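4. Recogida de datos en viviendas con pinzas de mano

4.1. Por qué salimos del laboratorio

La primera versión de este trabajo se entrenó íntegramente sobre una mesa gris, con fondo gris y objetos escogidos por personas que ya sabían qué objetos le gustaban al modelo. Los resultados fueron excelentes y no servían para gran cosa. En cuanto la política se ejecutó en la cocina de uno de los autores, la pinza se cerró con notable aplomo sobre el estampado de un mantel. De aquel episodio salió el protocolo que describimos en esta sección y, de paso, el nombre interno del conjunto de datos, que los revisores nos han pedido amablemente que no incluyamos.

El conjunto definitivo, al que llamaremos Vovico, consta de 300 demostraciones grabadas en 23 viviendas de Sullville. Todas se obtuvieron con una pinza de mano provista de cámara, sin brazo robótico presente. La persona que demuestra sujeta la herramienta, ejecuta la tarea y la cámara registra lo mismo que verá después la política cuando la pinza esté montada en el manipulador. El procedimiento es conocido y no reclamamos mérito alguno por él. Nuestra aportación se limita a dos decisiones: no ordenar la mesa antes de grabar y anotar la forma en que se sujeta el objeto, además del objeto mismo.

4.2. Protocolo

Cada sesión se desarrolla sobre una superficie que ya existe en la vivienda, con lo que haya encima. El operador elige un objeto, lo agarra, lo levanta, lo mantiene suspendido y lo deposita en un destino indicado de antemano por una tarjeta. La fase de suspensión, que en los conjuntos habituales se recorta por aburrida, se conserva entera. En ella se aprecia si el objeto cuelga recto, si ha girado entre los dedos o si el operador lo ha cogido de una manera que ningún planificador habría propuesto y que, por desgracia, suele ser la buena.

Las instrucciones entregadas a los operadores ocupaban en origen tres páginas. Tras el piloto de diciembre se redujeron a un párrafo, al comprobarse que la única frase que se leía era la última. La última frase dice ahora: «No mueva nada que no vaya a agarrar».

La calibración se realiza al comienzo de cada sesión con el módulo Cokon, que estima la apertura de las mordazas a partir de la propia imagen. Preferimos esta vía a un codificador en la articulación por motivos que en un borrador anterior calificábamos de metodológicos y que eran presupuestarios. El error introducido es tolerable en objetos rígidos y molesto en todo lo que se deja aplastar.

4.3. Objetos pequeños, planos y con aristas

Una parte del conjunto está dedicada a objetos domésticos de forma prismática: cajas pequeñas, mandos a distancia, adaptadores de corriente. Sobre el papel son el caso fácil. Tienen caras planas y paralelas, no se deforman y un detector de agarres clásico les asigna puntuaciones casi insultantes de tan altas. En la práctica presentan una dificultad que la puntuación no recoge: dos dedos que pinzan una caja plana definen un eje, y alrededor de ese eje la caja es libre de girar cuanto le apetezca. 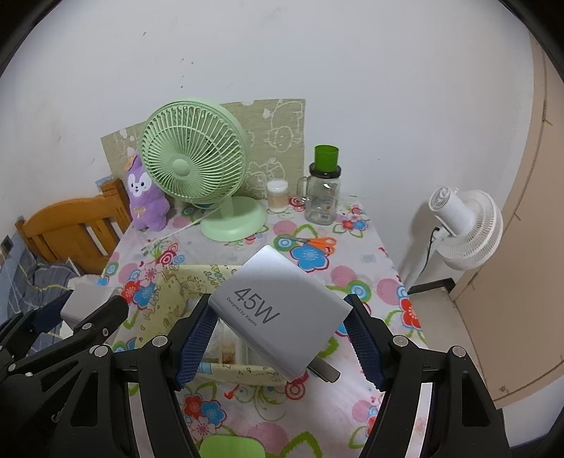 Figura 3. Fase de suspensión con un cargador Xiaomi de 45 W sujeto en diagonal entre las dos almohadillas azules de la pinza. Al fondo, elementos no manipulados.

Para representar ese giro añadimos a cada fotograma de suspensión un ángulo de inclinación, medido en el plano de la imagen entre la arista larga del objeto y la horizontal. La anotación es manual. Se ensayó una alternativa automática basada en el contorno, que funcionaba bien sobre fondos lisos y que en los demás casos encontraba contornos por todas partes, con una generosidad que no supimos aprovechar. Iason Christodoulou anotó la totalidad de las secuencias y repitió después una parte sin consultar sus primeras respuestas. Las discrepancias se concentran en los objetos de esquinas redondeadas, para los cuales la noción de arista larga resulta, según su propia nota al margen, «una cuestión de fe».

Un segundo problema es el de las protuberancias. Las clavijas de un enchufe, la anilla de un llavero o el tapón de un bote sobresalen de la geometría principal y condicionan el depósito mucho más que el agarre. Un adaptador puede levantarse casi de cualquier modo; para dejarlo estable sobre una de sus caras conviene saber hacia dónde apuntan las clavijas. Por esta razón la anotación incluye una etiqueta binaria que indica si la parte saliente es visible durante la suspensión. Cuando lo es, la política dispone al menos de la oportunidad de tenerla en cuenta. Que la aproveche es otro asunto, del que nos ocupamos en la sección 5.

4.4. Desorden como variable

En la literatura, el desorden se genera a menudo esparciendo objetos de un catálogo sobre una mesa hasta que el resultado parece descuidado. El desorden doméstico tiene otra estructura. Las telas se arrugan debajo de las cosas, los cables cruzan la superficie y se marchan por un borde, los recipientes transparentes se confunden con lo que tienen detrás y los manteles estampados aportan una cantidad de gradientes que ningún generador sintético se habría atrevido a proponer. Hay tijeras donde uno esperaría encontrarlas y también donde no.

Clasificamos cada superficie en tres niveles, según la fracción de fondo texturado y la presencia de materiales flexibles o transparentes en la proximidad del objeto. El nivel 1 corresponde a superficies lisas y despejadas, de las que hallamos muy pocas. El nivel 2 admite textura u objetos vecinos, pero no ambas cosas en la zona de agarre. El nivel 3 lo admite todo. La distribución quedó muy inclinada hacia el nivel 3, circunstancia que en la propuesta original figuraba como riesgo y que en este artículo figura como contribución.

No se aplicó segmentación previa ni sustitución del fondo. Sí se aplicó un recorte central para eliminar las esquinas negras que deja la óptica de gran ángulo. El recorte sacrifica parte del contexto lateral, donde suelen aparecer muebles, puertas y paredes. Al comparar ambas variantes en validación, la política entrenada sin recorte depositaba los objetos algo peor y localizaba las puertas con una precisión que no le habíamos pedido.

4.5. Efecto de la anotación de inclinación

Comparamos dos políticas de arquitectura idéntica. La primera, de referencia, recibe imagen y apertura de mordazas. La segunda predice además, como tarea auxiliar, el ángulo de inclinación durante la suspensión. Ambas se entrenaron con el mismo número de pasos y se desplegaron en el manipulador Chowdary, en viviendas ausentes del entrenamiento.

En el agarre no se observan diferencias que merezcan una tabla. En el depósito, la variante con tarea auxiliar corrige la orientación antes de abrir los dedos y deja más objetos apoyados sobre una cara estable. La mejora aparece en los tres niveles de desorden y es más clara en el nivel 3, resultado que contradice nuestra hipótesis inicial y que nos obligó a reescribir la introducción. Una explicación posible es que predecir el ángulo fuerza a la red a atender a lo que está entre los dedos y a desentenderse del mantel. Los mapas de activación son compatibles con esta lectura, aunque la experiencia nos dice que los mapas de activación son compatibles con casi cualquier lectura.

El modo de fallo más frecuente sigue siendo la corrección excesiva. La política detecta una inclinación, gira la muñeca, vuelve a detectar una inclinación de signo contrario y entra en una oscilación lenta que los operadores compararon con alguien que duda ante un cuadro torcido. Limitar la velocidad angular atenúa el fenómeno a costa de alargar el episodio. También contribuye al fallo la óptica, dado que la distorsión hacia los bordes altera el ángulo aparente cuando el objeto no queda centrado. Una rectificación previa de la imagen debería reducir este efecto, y la ablación correspondiente se recoge en el apéndice B junto con los hiperparámetros y el texto íntegro de las tres páginas de instrucciones originales.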